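Prarnance Opens Its Simulated Tabletop Collection to Outside Labs

October 27, 2021 — Landar

I'm Jummai Balogun, I run the data side at Prarnance, and I get to write this one myself. Our communications person is on leave, so you get me and my run-on sentences instead. Sorry in advance!

Today we're opening up the Garrido collection, a set of 900 recorded tasks in which a person drives a simulated robot arm around a cluttered table and gets it to do something useful. Pick this up, move that over there, put the small thing next to the big thing without knocking over the medium thing. Every recording comes with the arm's joint positions, the camera view, and a plain sentence saying what the operator was asked to do. Outside labs can apply for access starting now, and it's free for teaching and for research.

We've been building this for our own use, and for a long time I assumed that's where it would stay. Our learning system, Drulard, needs to watch a whole lot of people doing a whole lot of ordinary things before it can try any of them on its own. The first 600 recordings were made by our own team here in Landar. The other 300 came from people we trained for the job, and I think theirs are better. Our engineers all drove the arm like engineers — straight line, stop, straight line, stop. The new operators swoop. They change their minds halfway. They go back for a second try when the first grip is bad, and we kept those second tries in, because Drulard has to learn what to do after a miss too.

Nnamdi Bassey trained the operators, and he has a rule I've grown fond of: you don't get to see the table before your turn. The layout is shuffled, the instruction pops up, and you go. "If you let people plan, they all plan the same thing," he told me when I asked him to explain it for this release. "I want the little pause where they look for the object. That pause is in the data, and I like having it there."

A session is 18 tasks long and then you stop, whether you want to or not. We tried longer ones early on and people got sloppy near the end, with lots of bumped objects and lots of sighing. Operators work at a desk with a hand controller and a screen, and between sessions they tag their own recordings. They can throw one out without giving a reason.

The objects are my favorite part (I've been told to keep this short). Elli Ikonen builds them, and she's picky about shape. She wants things that are hard to grab in different ways, so a table might have something with handles next to something with a skinny waist next to something leafy. She also wants things that look alike from above, so that "the blue one" is sometimes a lousy instruction and the operator has to sort it out.

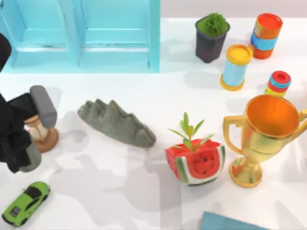 Among the objects in the Garrido collection: a gold trophy cup, a watermelon planter with a seedling in it, and a lime-green toy sports car.

Why simulate at all? Mostly money and floor space. We can reset a rendered table in a blink, and we can change the lighting without climbing a ladder. It has limits, and I'd like labs to hear them from us first. Contact is the weak spot. Our simulated objects slide a bit too nicely when the gripper brushes them, and soft leaves are treated as one stiff piece. Perla Hinojosa, who leads our physics work, has written up the known problems in the notes that ship with the recordings. Please read them before you email her. She'll know if you didn't.

Of the 900 recordings, 700 are in the main training portion. The rest are held back for testing, with table layouts that don't show up in training. We're asking labs that publish results to report on the held-back portion separately, and to tell us when an instruction doesn't match what the operator did. We've caught plenty of those, and I'm sure there are more.

A second round of recording starts in January, with two-step instructions ("move the car, then put the cup where the car was") and a new group of operators. Ebere Akpan will be handling lab applications and operator sign-ups. You don't need any robotics background to drive the arm. You do need patience and a steady internet connection.

About Prarnance
Prarnance is a robot learning company based in Landar. We make Drulard, a system that learns household and workshop tasks from recorded human demonstrations.

Press and lab inquiries
Ebere Akpan, Partnerships, Prarnance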